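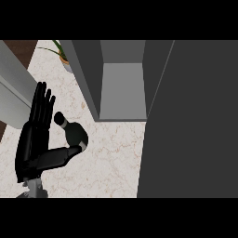
Grímur Laxdal would like the price list to say what happens when a grasp fails in the simulator and the customer's own hand model is at fault, and he would like it to say so before anyone is billed for the run.

His comment was among the first lodged against Vustard, a paid simulation service for dexterous robot hands which the software firm Rakine opened to outside customers in March. The service runs a customer's control policy on a simulated five-fingered hand in furnished rooms, and returns a log of joint angles, contact forces and object poses for each attempt.

Home | News | Hardware | Software | Reviews | Jobs

Print this article
E-mail this article

Vustard ships with 154 household objects, bottles among them, and 11 room layouts. Each object carries its own mass, friction value and collision mesh, and all three can be edited. Customers may upload their own objects, but the mesh must be closed, and concave parts have to be split before upload. The checker rejects files that fail either test and gives the number of the offending face.

Billing is by the run. A run lasts up to 60 seconds of simulated time and is charged in full once the physics engine has started, whether or not the hand keeps hold of the object. Runs stopped by a fault on Rakine's servers are refunded. Runs stopped by an unstable joint in a model supplied by the customer are not, and this is the case Laxdal raised.

Ilgın Karabulut, product lead at Rakine, said the rule would stay but the wording would change. "The terms cover it, in a paragraph few people reach. We will move it to the price list and add a free stability check," she said. The check will load the hand, drive every joint to its limits and report any that oscillate. It will not test grasping.

The service was tried for this site with the stock hand and a policy trained elsewhere. Set-up took most of a morning, chiefly because joint names in the policy had to match Vustard's list exactly, capitals included. After that, runs queued and finished without attention. The logs are plain text and large. Contact forces are reported per finger segment, which made it simple to find the moment at which a thumb began to slide.

Two limits should be noted. Soft objects are not supported, so cloth and sponges behave as rigid bodies. Liquids are not modelled either, and a full bottle is treated as a solid of the same mass.

Competing service Lukside handles soft objects but offers grippers only, with no five-fingered hand. Customers moving from Lukside can import room layouts directly; object files need converting.

The next release, named Bravo, is to add a second hand and handovers between the two. Rakine gave no date for it. The stability check is due first and will be switched on for existing accounts on a Tuesday, the firm's usual maintenance day.

Last updated: Tuesday, 11:60 build notes added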